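# Goltari: teaching an arm to sort pegs

Project report, Tretesstead robotics club
February 25, 2026

## What we set out to do

Goltari is our name for a small sorting project. The aim was to get the club's robot arm to pick up pegs from a table and put each one in the right tray by size. We entered it for the Jasow schools' competition, where a team has 900 seconds to set up and run.

The rules allow any programming method. We chose to record fixed positions first and add the camera later, as only two of the team had used the arm before.

## Fixing and zeroing

Before writing any code we had to be sure the base stayed put. If it moves even a little, every recorded position is wrong by the same amount, and at full reach the error gets bigger. We checked the base bolts at the start of each session and wrote the result in the log.

The arm was then sent to its zero position and brought down to a test point on the table. We put a pencil cross under the point and ran the same move 26 times. The marks all fell inside a circle the size of a shirt button. After that we left the speed limit alone, because our first tries at a higher speed had given a wider spread.

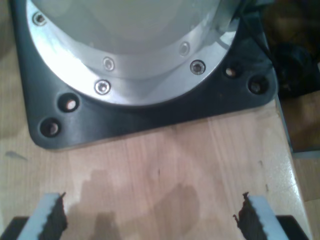 Approach height was the next thing to settle. At first we brought the gripper down in one straight move from the rest position, and it knocked pegs over when they stood close together. We changed the program so that the arm stops above the peg, opens the gripper fully, and then goes down slowly. This costs time on every pick but we lost far fewer pegs.

Grip force took longer. The short pegs slipped at the low setting and the thin ones bent at the high setting. We ended up with two values, chosen by peg size.

## Results

We ran 300 picks with the one-move approach and 300 with the stop above the peg. The second set was clearly better. Most of the failures left in it were short pegs lying on their side, which the program cannot deal with at all.

In a practice run for Jasow we finished inside the time limit, with one peg in the wrong tray. The log shows it was a typing mistake in the tray list.

## Still to do

- Add the camera, using the Ní Mhurchú calibration sheet.
- Write a routine for pegs on their side.
- Print spare trays. The left one has a cracked corner.
- Move the tray list into its own file so it can be checked before a run.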